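In defence of the mug tree

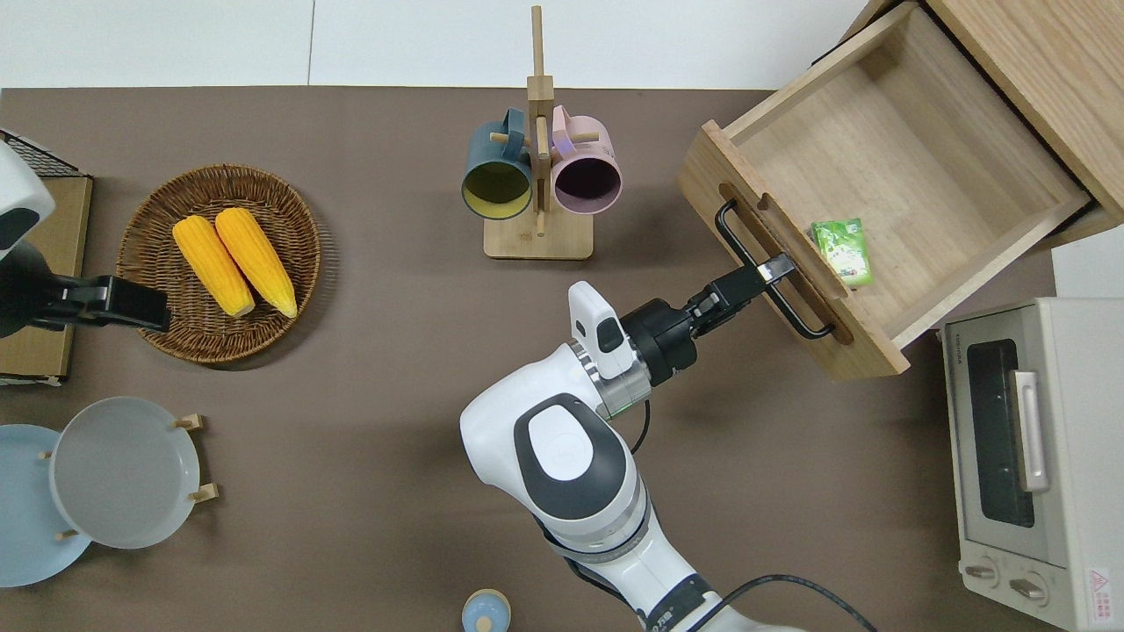

Two mugs up, sweetcorn in the basket, drawer open.

I've been laughed at twice this year for owning a mug tree, once by my sister-in-law Verna and once by a man who'd come to measure for blinds. So I've had time to get my arguments in order, and you're going to hear them.

A mug tree, for anyone who grew up without one, is a wooden post with pegs on it. You hang your mugs by their handles. My nan had one by the kettle and so did everybody else's nan, and then at some point in my twenties they all vanished into charity shops and we were told that kitchens should have nothing on the worktop at all. Clear surfaces! Everything behind a door! I went along with it for years (I even bought those little wire shelf risers, which fall over) and I was miserable in a low-level, can't-find-the-strainer sort of way.

My complaint about clear surfaces is that they're lovely to look at and horrible to cook in. When I lived in the flat in Calport I had one long cupboard for mugs and I think there were four I used. The rest were from conferences, and one said Tondenlow Half Marathon on it, which I did not run. Every morning I moved the bad mugs to get to the good ones. With a tree you get a handful of pegs and that's your lot, so you have to choose. I'd choose one dark and one pale, same as the pair up there, with the teal one being the favourite by miles for that yellow inside. Tea looks wonderful against yellow. I will not be taking questions on whether it tastes better, but it does.

Dexter Ambrose, who I used to share an office with and who has opinions on everything, reckons mugs on a tree get dusty. Well, yes, if you don't use them. That's how you find out which ones to give away. A mug in a cupboard gets dusty too, it just does it in private.

Now, the basket. I feel even more strongly about the basket. Sweetcorn does not belong in the bottom drawer of the fridge under a bag of salad, where you'll come across it a week later and feel guilty. Put it out in something woven and you'll want to eat it, because it's bright yellow and it's sitting there at eye height every time you go past for a biscuit. I know the proper advice is to keep corn cold and I do put mine away overnight if it's warm. But mine comes out again at lunchtime, and by six it's in a pan with too much butter. I've eaten more veg since I bought a basket than in all the years I had a salad crisper. Leilani next door does the same with courgettes and has had to start giving them away, though that might be the courgettes' fault.

Which leaves the drawer, and here I have to be fair to the other side, because I do love a drawer. I'm not a monster who wants the batteries on display. What I can't bear is a full one. My mother's kitchen drawer opened about as far as your knuckles and then a fish slice stood up and jammed it. You had to post your hand in and feel around. A drawer ought to have a decent bar you can get hold of and hardly anything in it. One packet! One green packet rolling round in a corner is my dream. You'd never lose it and you'd never buy a second.

I did have a go at this properly last March. I took everything out of my worst drawer and laid it on the kitchen table, and I counted, because I'd told Verna I would. There were 100 takeaway chopsticks. I don't know how anyone gets to exactly 100 without trying. There were also keys to a Zaugg bike lock I haven't owned since the bike was stolen, and a tin opener that has never opened a tin. The lot went, and I put back the scissors, the string and the matches. It's been mostly all right since. A few soy sauces have crept in.

So my position is this. Put the things you use every day out where your hand already goes, and put the odd little thing away in a drawer with room to spare. It doesn't need a label maker or a matching set of jars. Dolores Alcantara lent me a decluttering book that wanted me to photograph the inside of every cupboard before I started, and I'm afraid I used it to prop the back door open.

Verna, by the way, came round for supper again a fortnight ago and went straight to the tree for a mug without asking where they were kept. I said nothing and put the kettle on.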